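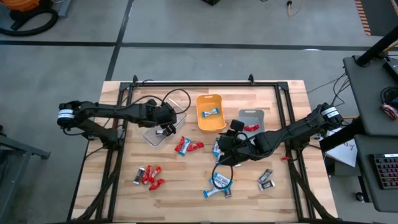
Figure 1. The two-arm sorting cell with wrapped candy and containers on the worktable.

Comparison of Camera Views for Picking Small Wrapped Items
Student Project Report, Department of Mechatronics, Felstead
Project group: Jocelyn Belmonte, Teodor Engström, Ronja Bakke
Supervisor: Gunvor Strand

1. Purpose

The project group was asked to determine whether a camera mounted at the wrist of a robot arm improves the picking of small wrapped items when an upper camera with a view of the whole table is already present. The question was put forward by Strömberg, a packing company that sorts mixed confectionery by hand and has considered automating part of the work. The company did not take part in the trials and has not reviewed this report.

A secondary aim was to record the types of failure that occurred, so that later groups using the cell can choose fingers and camera settings with better information than was available at the start of this project.

2. Equipment

The cell consists of two arms mounted on opposite sides of a black aluminum extrusion frame, facing inward over a butcher-block tabletop. Each arm carries a black gripper. The same fingers were kept for the full trial period, and finger design was not treated as a variable.

The controller software, Savarier, was developed by an earlier student group and was used without changes to its motion planning. It accepts one or more camera inputs and returns a grasp position and a finger angle. Camera calibration was repeated at the start of every session and was accepted when the error at the table surface was below 2 mm.

Candy was chosen as the test material since it is cheap, light and available in several shapes. The set included bars in blue-and-white wrappers, bars in dark wrappers and red candies with twisted ends. Containers for sorted items were placed directly on the tabletop within reach of the arms.

3. Method

Items were scattered by hand before each run. Some were placed apart from the others and some were left touching or overlapping. The controller was then given a target item and a destination container. A pick was counted as successful if the item was released inside the correct container within 30 seconds and no other item was carried along with it.

Two camera setups were compared. In Setup A, only the upper camera was used. In Setup B, the upper camera selected the target and the wrist camera corrected the position of the fingers during the final part of the approach. 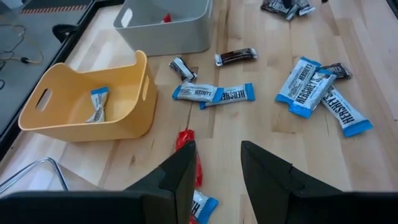 The correction was applied until the fingers began to close, after which the controller ignored both views. This rule was introduced in December, when early runs showed that the arm would hesitate if the wrapper moved between the fingers. Runs made before the change are not included in the results.

Ebbe Westerberg, laboratory engineer, checked the placement of items before each run and stopped the arm when a collision with a container was likely. Stopped runs were recorded as failures.

4. Results

Setup A reached a success rate of 65 percent. Setup B reached 96 percent. The difference was small for bars lying alone on the wood and large for bars lying against one another.

Under Setup A, the most frequent failure was a grasp placed too near the end of a bar, so that the fingers closed on the crimped part of the wrapper and the item turned or slipped out during the lift. The second most frequent failure was the arm itself blocking the upper view late in the approach. The controller then relied on the last position it had stored, which was of little use if a finger had already pushed the item aside.

Under Setup B, the remaining failures involved the red candies. Glare on the wrappers led the controller to misjudge where the candy ended — in particular where two of them were touching. Lowering the exposure of the wrist camera helped with the red wrappers but made the dark bars harder to separate, and the original setting was restored.

5. Limitations

Only one arm was moved at a time. The results therefore say nothing about the case in which both arms work over the same part of the table. Lighting was that of the laboratory and was not controlled. Cable routing at the wrist also requires attention, as a cable that hangs low can touch items on the table. Cables were secured again between sessions, but no measurement was made of their effect.

6. Recommendations

The group recommends that Setup B be used as the standard configuration for the cell. A diffuse light near the wrist camera should be tested before any further change to the exposure settings. The group also recommends a separate comparison of finger shapes on overlapping bars, using the Olum finger set already held by the department. Calibration files and run logs have been handed over to Gunvor Strand and are available to the next project group on request.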